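Notes for the Flodach talk, 2019-08-09
(Slides are numbered in the other file. These are just for me to glance down at. SLOW DOWN.)

Slide 1. Say hi, say name, thank Fadwa for the slot. Fadwa Abdel Rahman runs our club and she talked me into this, so if it goes badly, please see her after (wait for laugh, move on if there isn't one).

Slide 2. What we did. We're a student club, we meet after classes, and since January we've had one project, called Gestis. The idea is that a person does a small everyday job with a gripper in each hand, we record how they did it, and then we try to get a robot to learn from the recordings. So most of what I'm going to talk about today is people picking things up. Over and over!

Slide 3. Why we didn't start with the robot. I wanted to. Everybody who joins wants to (you get to drive an arm, of course you want to). But driving an arm with a joystick is slow, and we'd get maybe a handful of good tries before somebody had to catch a bus. With the grippers in your hands you just do the job. My best evening was 133 recordings. My worst was 2, and I'll get to that one.

Slide 4. The bad evening. Ask the room: who here has ever lost a whole night to a cable? Hands up. OK. So ours was a plug that looked like it was all the way in and it wasn't, and the recording would start fine and then quit on us. Alaric Strickland and I swapped everything else first. We swapped the laptop! Now there's a checklist taped inside the cupboard door and the first line is "push the plug again."

Slide 5. How a session goes. Two people, one on the grippers and one at the laptop. The laptop person says go, you do the move, you put your hands back where they started, you say done. Swap over when your wrists get tired, and they will, the grippers don't weigh much at first but they do by the end of the hour. We tried going it alone for a while and the recordings were a mess, full of people reaching over to hit the space bar.

Slide 6. Numbers. We set out to get 300 recordings and we ended up with 409. I threw out a bunch after that and I'm still arguing with Alaric over a few of them. He likes to keep the clumsy ones. I've come around a bit, as long as the thing ends up where it was supposed to.

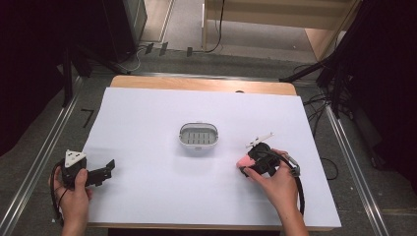 The basket jobs were my favorite, by the way, and the ones I'd tell a new club to start with. Come in from both sides, go slower than you think you need to, and don't let one hand wait around for the other. New people always want to go fast. I did too, and when I watch my first week of recordings now I want to hide under the desk.

Slide 7. The robot bit (finally). Play the clip, DON'T talk over it. It goes for the rim, misses, goes back. Let them watch the miss. Then say: that's with the first half of the recordings only, and we're training on the full set now. I don't have a result yet, so don't promise one.

Slide 8. What I'd do over. Name the files properly from day one. Write down who was holding the grippers. Book the room for longer.

Slide 9. Thanks to Fadwa and Alaric, and everyone who did a shift. If anybody asks about the code, it's going up once I've cleaned it, come find me at the break and I'll take your email.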